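Teaching a Shelf Task by Remote Control

These notes cover recording demonstrations on the Skinudness station, where an operator drives the arms by hand and the software logs everything. The task used throughout is tidying soft toys on a wire shelving unit: the basket belongs on the top shelf, with a toy inside it, and the level below is left as it is. The same steps work for any pick and place job at this height.

You will need two people for the first session. One operates, the other resets the shelf and watches the emergency stop. Esi Annan runs training for new operators and can sign you off once you have finished your practice episodes.

Before you start

Turn on the base station and wait for both arms to report ready. Check that the head and wrist views are live in Enon, the recording program. If one of them is frozen, restart the program before you touch the controllers. Set the speed limit to 117 mm per second. You can raise it later, but new operators tend to overshoot near wire shelving, and a gripper finger that goes through the grid is slow to get out.

Home both arms. Hold the controllers in a comfortable position, elbows bent, then press and hold the clutch to link your hands to the arms. Let go of the clutch any time you need to reposition yourself.

Record an episode

1. Press the left pedal. Enon plays one tone and starts logging.

2. Move to the shelf in one steady motion. Use the head view to get close and the wrist view for the last part of the approach. The two views can disagree about which way is up when the wrist is rolled, so look at the basket and the shelf edge to get your bearings before you close the gripper.
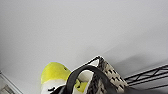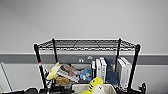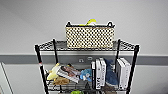 3. Take soft toys by the thickest part of the body. Fins and other thin parts fold under the fingers and the toy swings. Close until the fabric dents, then stop squeezing.

4. Lift straight up until the toy clears whatever it is leaning on. If a book starts to move with it, lower the toy, open the gripper and try again from a different side. Keep recording. A clean recovery is useful training data.

5. For the basket, go for a handle from above. Keep the wrist level while you carry it. Set it down gently on the top shelf and wait one second before you let go.

6. Back away before you turn the arm. Return to the home position and press the right pedal to end the episode.

Label and reset

Mark each episode as success, partial or discard while you still remember it. Use partial when the toy reached the right place but something else got knocked over. Use discard for lost tracking, a frozen view or a person reaching into the work area.

Change the starting layout a little between episodes. Turn the basket, swap which toy goes in it, or lean the toys the other way. Heiðrún Hallgrímsson keeps the layout sheet in the shared folder, and the person resetting should follow it from top to bottom.

How many to record

We train a first policy at 200 successful episodes and look at where it fails. It usually reaches for the right thing and closes too early. Record the next batch with slower approaches to that spot. For this task we plan on 800 in total, split between at least three operators so the policy does not copy one person's habits.

Uploading

Close Enon before copying the session folder to Plenudetti. Files copied while it is open may be missing the last episode.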